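Light on the Table: Surface Reflectance and Glare in Shared Work Rooms
Speaker notes, Pretville session, Sun 22 March

Slide 1. Title

Leave up while people come in. Start with the topic: light that reaches the eye by way of the table. Most lighting plans stop at the table. They give a number for how much light arrives and say very little about where it goes next.

Scope for today is rooms where people sit or stand at a flat surface for an hour or more. Reading rooms, sorting rooms, sewing rooms, drafting rooms. No offices with fixed screens, which have their own guidance.

Slide 2. Terms

Illuminance is light arriving at a surface, in lux. Luminance is light leaving a surface toward the viewer, in candelas per square meter. The eye responds to the second. A meter laid flat on a table reads the first.

Reflectance is the share of arriving light that leaves again. It says how much. It does not say in which direction.

Gloss is about direction. A matte surface spreads light over a wide angle. A gloss surface sends a good part of it off at the mirror angle, and whoever sits at that angle sees the lamp.

Pause here. If the room is mixed, go over lux and luminance a second time. The rest of the talk fails without it.

Slide 3. The Kemeys reading room

Kemeys has north windows and three rows of ceiling fixtures. The tables were dark brown with a polished finish. Complaints came in from October onward, when the ceiling lights were on all afternoon. Readers said the room was too bright. The meter said 677 lux at the worst seat, which is high but does not explain eye strain by itself.

The fixtures ran parallel to the long side of the tables and slightly ahead of the reader. With the head bent in the normal reading position, the mirror angle led straight to the lamp. The reader saw a bright bar next to the page on a dark ground.

Two separate faults:
The bar itself, caused by gloss.
The contrast between white page and dark table, caused by low reflectance.

New finish would have fixed the first fault only. Say this clearly. It gets asked every time.

Slide 4. What was changed at Kemeys

Polished tops replaced with matte light gray. Fixtures left where they were. Dimmers added to the window row.

After the change the worst seat read lower on the meter, mostly from dimming. The bar was gone at all seats. Complaints dropped in the first winter and have stayed low. No control room was available, so treat this as one case.

Slide 5. The Radmont sorting room

Opposite mistake. Radmont went from gray tops to bright white with a satin finish and kept the old lamps at full output. Staff started wearing caps indoors.

A white top sends light up under the brow, where the eye has no shade. It also lifts the ceiling and walls, so the whole room reads brighter although nothing was added overhead. Radmont cut lamp output to 70 percent of the earlier setting and the caps went away.

Rule for the handout: when the tops get lighter, turn the lamps down in the same week.

Slide 6. Measuring

Four readings per table.
One at each short end, meter flat.
One at the center, meter flat.
One at seated eye height with the meter facing the tabletop.

The fourth is the one people skip. It gives the upward light. Write down the time of day and the state of the blinds with every set.

For the mirror test, no meter is needed. Lay a small hand mirror face up where the work will be, sit down, and look into it. If a lamp or window shows, there is a glare path. Move the mirror across the table in steps and mark each hit with tape. At Kemeys this took one morning for the full room and gave 112 marks.

The Kenix log sheet has a column for mirror hits. Older copies do not. Hand out the new one.

Slide 7. White tops in use

Points to make while this slide is up:
Large white tops keep background luminance high, so a dark glossy object stands out strongly against them.
A flat black panel can pick up a reflection on its face even when the table around it shows none. Second picture, the dark screen of the device.
Matte white shows its wear. First picture, the scuffs and the thin brownish line across the lower half. Crack or stain, it should go in the condition notes before readings are taken.
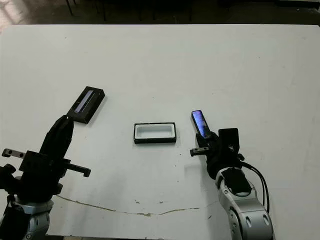
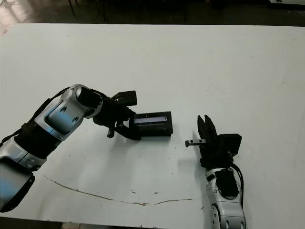 Slide 8. Cleaning and drift

Reflectance is not fixed. Tops gray over time and matte finishes polish up where sleeves rub. The front edge goes first. Take gloss checks there and at the center and compare.

Avoid wax and any spray that promises shine. Plain water with a little dish soap, then a dry cloth. Abrasive pads leave patches that look dull from one seat and bright from the next.

Repeat the four readings once a year, same month. If the center reading has fallen below 95 percent of the first one, check the lamps before blaming the surface. Clean the lens covers, read again, then decide.

Slide 9. Questions

Likely ones:
Does color matter? Less than finish, at equal reflectance.
Can a desk pad fix a gloss table? Under the page, yes. The bar moves to the uncovered part.
Task lamps? Place to the side, never straight ahead of the work. Run the mirror test again with the lamp on.

Collect the borrowed meters at the door. Spare log sheets are in the blue folder.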